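Death Notices and Obituaries: Frequently Asked Questions

Drornstead Ledger, Notices Desk

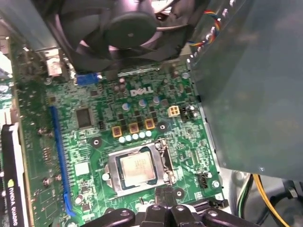

Dell motherboard and cooling fan in an open desktop case.

What is the difference between a death notice and an obituary?
A death notice is a paid listing placed by the family or funeral home. An obituary is written by our staff. The news desk decides which obituaries to run, and there is no charge for them.

Who can place a notice?
A family member, the executor, or a licensed funeral home. Funeral homes with a Proltar account should submit through Proltar. All others use the web form.

What do you need to confirm the death?
The name and phone number of the funeral home or crematory handling arrangements. If none is involved, send a copy of the death certificate. Notices are held until the death is confirmed.

How much does it cost?
$84 for a standard notice, which covers one day in print and the online listing. Each extra print day is charged at the same rate.

How long can the text be?
The form accepts up to 3623 characters, counting spaces. Longer text is rejected by the form and must be shortened before you send it.

Can I include photos?
Yes, up to two. JPEG or PNG only. The first photo uploaded is the one used in print — the other appears online.

When is the deadline?
3 p.m. on the business day before print. The weekend edition closes Wednesday at noon.

Will you edit what I send?
We correct spelling and apply house style to dates, ages and place names. We do not change the order of survivors. Cause of death is printed only if you include it.

How do I fix an error?
Reply to the confirmation email with the notice number and the corrected line. Online text is changed the same day. Print errors made by us are rerun free of charge if reported within 30 days.

How long does the notice stay online?
The listing has no end date. The guest book closes after 30 days, and existing entries stay readable.

Where are older notices kept?
Notices printed before the online system are on microfilm in the Annamalai Reading Room at the town library. Scanned pages can be searched through Lidier with a library card. Search by last name and year — first names were often left out of the older index.

Can a notice be removed?
Only at the written request of the person who placed it. Removal does not affect copies already in print or on microfilm.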